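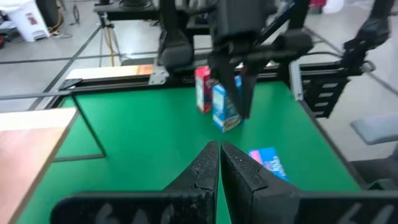

# The Corner Comes First

*How a packing bench decides what happens to a carton before anyone picks it up*

A carton is a simple object until it has to share a table with another carton. Alone, it can be put down anywhere and at any angle. Put a tall one beside a shorter one, lay a flat package in front of them, and the table has a back, a front, a reach limit and an order of work, whether or not anyone planned them.

The mixed-goods bench at the Smits packing rooms was planned, eventually. Smits assembles small orders for three grocery and household labels, of which Drirkel and Mornier are the larger. The work is unglamorous and varied. An order may hold two upright cartons of dry goods and a flat package, or nothing but flat packages, or one oversized box that fits no standard shipper. The bench has to take all of them without being rearranged between orders.

Lai-ching Yu has run the mixed-goods side for long enough to have used four different bench layouts. She keeps a binder on them. The first pages are sketches, and the later ones are mostly tables of handling faults: crushed edge, wrong face up, wrong item, item left on bench. Last June's review covered 2,085 orders, and the fault she cared most about was the last one. A crushed edge gets noticed. A flat package left behind on the table usually gets noticed by the customer.

## Surface

The bench tops are bright green. The color came before any theory about it, as the sheet material was what the supplier had in the right width, but Yu has kept it through two replacements. Most retail cartons are printed in red, blue, white, yellow or black. Green is less common in the stock Smits handles, and where it appears it is usually a darker shade than the bench. A blue and white package lying on a green top has a clear outline on all sides. The same package on a pale gray top loses its white edges under overhead light.

An even surface color matters more than the choice of color. The old tops had a wood pattern with visible grain, and thin packages disappeared into it at a distance. They also showed scratches as long pale lines, which from the end of the bench looked like tape.

Gloss is a problem on any top. A glossy surface reflects the ceiling lights as bright bars, and a bar crossing a flat package makes the print hard to read. The current tops are dull enough to avoid most of this. They are wiped with a damp cloth at the end of a shift and left bare until morning.

## Tape

Zones are marked with narrow black tape. Every packing room has tape on its tables, and most of it is badly laid. The usual error is to outline a complete rectangle. A rectangle looks precise, but it fixes a size, and cartons come in many sizes. Anything smaller than the rectangle floats around inside it. Anything larger covers the line and leaves the packer to guess where the edge was.

Smits marks its zones with an L. Two strips meet at a corner, and the remaining sides are left open or given over to the edge of the table. The corner gives a position and an angle at once: push an item into it and both are set. A larger item extends farther into the open side and still starts from the same point.

The notes in Yu's binder on laying an L are brief:

- Clean the surface and let it dry fully before any tape goes down.
- Start the first strip at the back rail and run it forward in one pull.
- Butt the second strip against the first. Do not overlap the ends.
- Press the tape down with a plastic edge, working away from the corner.
- Replace both strips together when either one lifts.

The instruction against overlapping comes from experience with flat packages. Two thicknesses of tape make a ridge, and a thin package slid across the table will catch on it. The catch is slight, but it is enough to fold a loose flap or turn the package a few degrees. With the ends butted there is one thickness throughout.

Narrow tape is harder to lay straight than wide tape. It is also more useful, since a wide strip has two edges and people will disagree about which one is the boundary. Yu tried a wide yellow tape for one season and found cartons lined up on the inside edge by the morning shift and on the outside edge by the afternoon shift.

## Upright cartons

Tall cartons go at the center-back of the bench. The position is a compromise. A carton at the very back is protected from sleeves and elbows but needs a long reach, and a long reach with a light grip is how cartons get tipped. A carton at the front is easy to pick up and blocks everything behind it.

When two upright cartons belong to the same order, they are staggered. The taller one stands slightly behind and the shorter one in front, offset to one side. Part of the taller front panel stays visible past the shorter one, and that part should include enough of the lettering to identify the product. Placing them exactly one behind the other saves a little width and hides an item completely.

Color helps here too, where the stock allows it. A red carton next to a blue and white one reads as two items from any angle. Drirkel sells a family of dry mixes in nearly matching red cartons, and two of those side by side can pass for a single wide box at a glance. Smits separates them with a visible gap of bench. Mornier changed its blue range a few years ago so that the top panel is lighter than the front, and Yu considers it the most practical packaging decision either label has made. A lighter top shows which way is up even when the front is turned away.

Grip is taken on the side panels. The front and back of a typical folding carton are its widest and weakest faces, and pressure in the middle of either one will bow it inward. The side panels are narrower and sit close to two vertical folds, where the board is stiffest. Pressure should be applied a little below mid-height. Too high, and the base swings as the carton leaves the table – too low, and the top leads.

A side contact can also be used for squaring up. Light pressure on one side moves an upright carton across a smooth top without lifting it, provided the push is low enough. If the carton starts to lean, the contact is too high or the base has snagged. A half-empty carton leans sooner than a full one.

## Flat packages

Flat items cause more trouble than tall ones for their weight. They lie low and can sit underneath other things. They also offer no convenient side panel to hold. On a smooth table a thin package is best slid to an edge and taken there, with part of it overhanging. Trying to lift one from the middle of the bench usually means scraping at a corner.

The standing rule is face up, in front of the uprights, with the whole outline clear. Squareness is not required. A flat package lying diagonally is easier to get hold of than one lined up parallel to the bench edge, as a corner already points toward the hand. Early versions of the Smits layout had flat items squared against a taped line, which looked tidy and slowed the pick. Yu dropped the line and kept the face-up rule.

Nothing is ever stacked on a flat package at the bench, including paperwork. Of the items-left-behind faults in the June review, the larger share were flat packages under a packing slip.

## The board

Each bench has a light wooden board at its left side. It began as a place to stand the tape dispenser and has become a general staging surface for whatever is coming next. It is a different color from the green top, and that difference does the work of a label: items on the board have not been checked, items on the green have.

The board is allowed to overlap the table edge and is not fixed down. Fixed boards were tried with brackets from Grernard, a shelving firm, and the brackets themselves were sound. The trouble was crumbs of cardboard and dust collecting in the joint, where a cloth would not reach. A loose board can be lifted and wiped on both sides. It does drift, and at the end of a shift one corner has often crept in over the bench. Packers push it back when it gets near the tape.

## Sequence

With the layout settled, the order of work is mostly fixed by it. Flat packages leave the bench first and go to the bottom or along the side wall of the shipper. The front upright follows, then the rear one. Working front to back keeps the hands from passing over anything still standing, and the last item to go is always the tallest, so a forgotten one is difficult to miss.

Shippers are rated at Smits by board grade and filled weight, and the mixed-goods bench uses two sizes for most orders. The smaller one takes a pair of uprights and a flat package with a little paper fill. Void space is kept to the top where possible. Fill pushed down between two cartons tends to spread them, and the side walls of the shipper bulge before the lid is closed.

A bench is re-taped after roughly 400 orders, or sooner if a corner lifts. The job takes one person 30 minutes, most of it spent removing old adhesive. Yu does the first bench herself each time and keeps a short length of the old tape in the binder, stuck to the page with the tables for that period. The pieces show where the wear was. Most are scuffed near the corner and almost clean at the far ends.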